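Moving the kitchen about

I have lived in this flat for long enough to know that the kitchen does not work, and last month I finally did something about it. No builders, no new units. I just moved what was in it. It took most of a Monday that I had off work and a few evenings after that, and I am writing it up mainly so that I remember what went where.

The kitchen is long and thin with a door at each end. The worktop runs down one side and is 157 cm from the cooker to the sink, which sounds like plenty until you put a kettle, a toaster, a bread bin and a drying rack on it. After that I had a space a bit bigger than a chopping board. I had been cooking like that for years, moving the toaster on to the top of the fridge every time I wanted to roll out pastry.

I started by emptying every cupboard on to the floor of the hall. I would not do this again. It meant I could not get to the bathroom without stepping over casserole dishes, and it was well into the evening before I had cleared a path. One cupboard at a time would have been better and the result would have been the same.

I had written a list before I began, because I wanted to know how much there was. It came to 136 things, not counting cutlery. Of those I had used 67 in the past year, going by memory and being fairly generous to the fish kettle. The rest were things like fondue forks, a second colander, egg cups from a set that no longer has a box, and lids. There were a lot of lids. Some of them fitted pans I gave away when I moved in.

The lids went first. I tried each one on each pan and kept the ones that fitted something. Then I went through the plastic tubs and did the same. The charity shop took the good crockery and the second colander but not the slow cooker, as they don't take electrical goods at that branch. That went to the tip.

After that I had to decide where things should go, and this was slower. I spent a few days sticking bits of masking tape on cupboard doors with the contents written on them, and moved the tape about before I moved anything heavy. The tape was useful. I had been keeping plates by the cooker because that is where the previous people kept them, going by the shelf liner, and it had not crossed my mind to change it. Plates are now next to the sink, where they get dried. The oils and salt are by the cooker. Flour and sugar have come down from the top shelf to the bottom one, so I no longer need the step stool to bake.

The bread bin has gone. Bread now lives in the drawer under the worktop, in a cloth bag, and it keeps just as well. The drying rack has been swapped for a folding one from Pesska that goes away behind the microwave. It is a bit flimsy and the feet slide if you load one side first, but it folds flat and I have got used to it.

I did buy two other things. One was a set of shelf risers from Flodach, which let me store bowls underneath and mugs on top. They are fine. The mugs need to be the short sort, and mine are a mixture, so the tall ones are still on hooks. The other was a narrow trolley on wheels that I thought would fit beside the fridge. It does fit, but with no room to spare, and the skirting board catches one of the wheels when I pull it out. I have put potatoes and onions in it and I leave it alone.

The big question was the wall above the worktop. I have tiles up to a certain height and then plain plaster, and the plaster part was doing nothing. I looked at rails, open shelves and pegboard. Rails looked good but the hooks are sold separately and it adds up. Open shelves get greasy near a cooker, and I have cleaned enough greasy shelves in rented places to know I don't want one. So for now I am leaning towards some kind of board with holes in it, where I can shift things around if I get it wrong the first time.

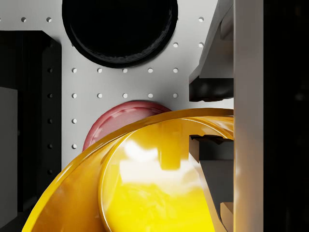
Grey perforated panel with black, red and yellow.

I have not ordered it yet. The wall is an outside one and I am not sure what is behind the plaster, so I need to find out what fixings it will take. There is also a cable running up to the cooker hood somewhere, and I want to know exactly where before I start drilling. I have borrowed a detector from work and it beeps at nearly everything, including the bit of wall where I am certain there is only a nail.

Colour is the other thing. The units are cream and I painted the walls last spring in a shade called Indatwood, a sort of green-brown that looks better in the evening than it does at breakfast. Grey would go with it well enough. White would show every splash. I thought about painting a board the same colour as the wall, but there is only half a tin left, and I would rather keep it for touching up round the door frame where the vacuum cleaner hits it.

As for how the rest has settled in, I still reach for the plates in the old place. I have done it twice today. The clear worktop is a real change, though, and I made a pie at the weekend with the pastry rolled out in one go and nothing on top of the fridge. I have also stopped buying things I already had. There were 2 open jars of cumin at the back of the spice shelf and a third with the seal still on.

The drawer of odds and ends is still to do. It has batteries, string, a bicycle lamp, takeaway menus and the manual for a Renaud hand mixer that I am fairly sure broke before I moved here. I emptied it on to the table on Sunday, looked at it, and put most of it back. The batteries are in a jam jar now, at least, and the menus have gone in the recycling.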